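Sitton open day: the gripper kit

Brunov is a long way to go for a free biscuit, but Sitton had promised a first look at its Clatovier kit – two fingers, a simulator and 43 pages of manual. We spent most of the visit in the simulator, with the two black-and-grey fingers standing open.

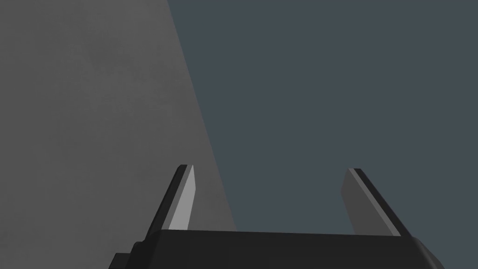
Capucine Collet thought the simulator was worth the money by itself, and would happily leave the hardware in its box.

The hardware ships in February. I've put my name down for a 7-day trial, biscuits not included.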